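Firmware updates should be optional, and they should be reversible

Drovum pushed version 32 to its smart speakers on 11 August 2026. The release notes ran to one line: "stability and performance improvements." On my unit it also removed the wired input delay setting, which I had used every day. There is no way to go back.

Vendors defend forced updates on security grounds, and the defense is fair as far as it goes. A security fix is small, though. Drovum's package was 887 MB – most of it a redesigned voice menu.

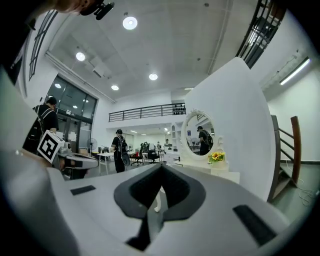

Split the packages

Security patches and feature changes should ship separately. Nusier already does this with its soundbars. The patch installs overnight, and the feature update waits until the owner accepts it. Halyna Marchuk, who maintains an independent change log for home audio, lists 4 vendors that work this way. The rest bundle everything.

Keep the old version

Storage is the usual objection to rollback. A second firmware slot adds a little to the cost of a $300 speaker, and I would pay it.

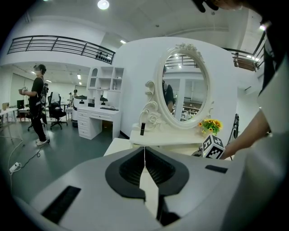 Rollback also matters because rooms differ. Tuning changes made in a test lab may not suit a speaker set on a flat surface in front of a large mirror, like the white dressing table with the oval one and its carved roses. Hard surfaces close behind a driver reflect sound, and a new equalizer curve can make that worse. The owner is the only person able to judge the result, and should be able to undo it from the app.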